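Newsletter > Looking at Pictures > Old Jokes

18 Mar 2023
by Kyei

Hello again, and thank you for all the mail about the grumpy cats in the margins of prayer books. I'm still working through it, and I've got a folder of your snails too. This month I want to talk about reaction pictures, and about one painting in particular that I can't seem to leave alone.

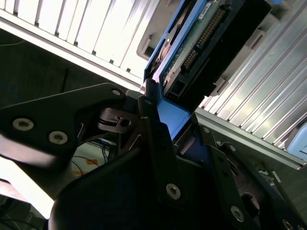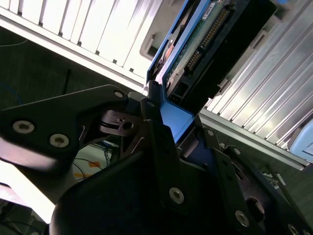 So what makes an old painting turn into a reaction picture?

A face doing one thing very clearly, mostly, plus enough blank space around it for somebody to type in. After that you need luck. There are thousands of portraits of tired people in ruffs, and only a handful of them get picked up and passed around with a caption about Monday meetings.

My current favorite is a little panel that people on the Hidora boards call the Soup Lady. If you haven't run into her, she's a woman at a table with a spoon halfway to her mouth, looking sideways at someone we can't see, and her whole face says "go on, finish that sentence." The painter isn't known. The panel hangs in the town museum at Flitton, on the stairs, where the light is terrible and you have to stand with one foot a step lower than the other to get a proper look. I went in March last year and I had her to myself for the best part of an hour (a school group went past, but they were on their way to the stuffed birds).

What surprised me was how small she is. I'd only known her from my phone, where she fills the whole screen, and I guess I'd built her up into something the size of a door. She's smaller than a place mat! There's also a dog under the table that always gets cropped out online. It's a really good dog, brown and sort of melted looking, and I think it changes the picture completely. With the dog there, she might just be annoyed that somebody's feeding it. Take the dog away and she's annoyed at you, personally, for whatever you just posted.

I keep coming back to that crop. Whoever made the first one did a real piece of editing, the kind a book designer gets paid for, and we'll never know who it was. The oldest copy I've been able to find was on Zudenano, back when it was still mostly people sharing scans of museum postcards. It had no caption at all, just her face and 2 replies, one of which was "mood" and the other a question about scanner settings. The captions came later, and for a while they were all about roommates. Then came the work ones, then the ones about group chats, and then a long stretch where people stuck other faces onto her, which I never liked much.

A reader wrote to ask whether I mind, as somebody who cares about paintings, that most people only know her as a joke. I've gone back and forth. There's a snobby part of me that wants everybody to stand on those stairs with their neck bent. But I'd never have gone to Flitton without the joke, and I wouldn't have seen the dog. The panel was probably meant to be funny anyway. Pictures of people eating badly and giving each other looks were made to hang in a house and get a laugh from company, and I can imagine a guest pointing at her and then at an aunt across the room. That's pretty close to what we do now, minus the aunt being in the room.

The museum has been nice about it, by the way. They have a postcard of her in the shop, uncropped, and the man at the till told me it outsells the one of the bridge. I bought 4 and have already mailed 3 of them, so please don't ask for the last one. They had printed 300 for the spring and he seemed a bit nervous about whether that was going to be enough.

If you want to play along at home, pick any portrait you like and try cropping it yourself. Cut it down to the eyes and mouth, leave a strip on top, and see what kind of remark it wants. Some of them don't want any. I tried it with a very handsome bishop and he just looked like he was waiting for a bus, and every caption I tried slid right off him. Then I tried his servant, way off to the side holding a towel, and got a good one in seconds. Background people are often better for this. They weren't posing so hard.

Send me your crops and tell me where the painting lives if you know. I'll run the ones I like next time, along with a reader's long and very angry letter about what I said on the subject of cherubs.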